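About Us

Hi, and welcome to Arari!
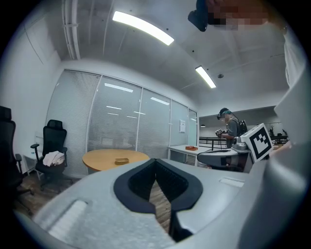 The glass-walled room, with the round table and the white desk.

I'm the person behind the "we" on this website, or at least the one who ends up writing all the words on it. We're a small company in Holville that sets up, looks after and rents out meeting and work rooms, and we also sell the furniture that goes in them, some of it new and a lot of it secondhand. If you've ever booked a room by the hour, walked in and found a table that rocks and a blind that won't close, you'll know why I got into this.

I started Arari in the office above a print shop on Follgate, with 49 secondhand chairs that I'd bought in one go from a closing insurance office (I only wanted twelve, but the seller wouldn't split the lot). I spent most of that December on the floor with a screwdriver, swapping casters and gas lifts from the hopeless ones into the decent ones. By New Year's I had enough good chairs to fill three rooms, a landlord who was willing to rent me those three rooms, and very sore knees. We've grown since then, but I still do chairs when it's quiet. I like it.

What we do now

We look after 4,000 square feet in the Ebrahimi Building, split into rooms of different sizes, and we furnish rooms for other people all over town. Some clients hand us a floor plan and a list. Others call and say "it feels gloomy in there, can you come look?" and those are my favorite jobs, because you get to move things around until it works. Usually it's the blinds or the desk being on the wrong wall.

I have opinions about tables, so bear with me. I love a round one. Put a round light-wood table in a room and people pull up wherever they like, and there's no head of the table for anyone to fight over. You can set a box down on it and everybody can reach in. The trouble is that a round table is no good for spreading out paperwork, so I nearly always want a plain rectangular desk in the same room — white if I can get it, pushed up against the glass where it doesn't eat the floor. One for talking, one for getting on with things. That pairing is in more of our rooms than I'd like to admit, and clients keep asking for it, so I keep doing it!

Chairs are mesh, black, on our list by default. They don't show wear, they don't get sweaty in July, and if one breaks I have a shelf of parts. We do carry upholstered ones if you prefer them, and there's a lovely rust-colored set in storage right now that needs a home.

Then there are the glass walls. Half the offices in Holville have them and everyone worries about them. My answer is white horizontal blinds, one to each panel. You close them when you want to be left alone, you tilt them when you want the light, and they keep a room looking bright either way. They do need dusting. We go over ours with a dry microfiber cloth, top slat to bottom, and then again with a damp one, and I've worn out more of those cloths than I can tell you. Please don't use the spray stuff from under the sink, it leaves a film.

Wood floors get a dust mop between bookings and a proper clean once a week. If you spill something, just tell us. We'd much rather hear it from you than find it later.

How bookings work

You can book a room for a morning, a day or a standing slot. The small rooms are $70 for a half day and the big one is $200, and that covers the tables, the chairs, the lights and the Wi-Fi. Move the furniture however you want. There's no diagram taped up telling you where it all has to go back, and no charge if you leave it in a different place than you found it. We reset the rooms ourselves every evening.

Storage is limited, so if you're having boxes delivered ahead of time please let us know how many and how big. Small ones can go straight on the desk in your room. Anything that needs a hand truck should come in through the Follgate side, where there's a ramp.

Jackets, cloths, chargers, single gloves — whatever gets left behind goes in the bin by the front desk and stays there for a month. After that it goes to the thrift store, and I've had to buy back a client's scarf from there once, so do check early.

Furnishing your own place

We'll come out, measure and talk it through with you, and the first visit is free anywhere in Holville. Bring me your odd corners and your columns in the wrong place. We'll tell you if what you already have is fine, too. I've talked plenty of people out of buying desks from me, which my accountant has mentioned.

Come see us

The showroom is on the ground floor of the Ebrahimi Building, and it's really just another one of our rooms with price tags in it. Sit in the chairs. Lean on the tables. If the door's locked I'm probably upstairs fixing a blind, so ring the bell and give me a minute.

Page last updated 2018-05-15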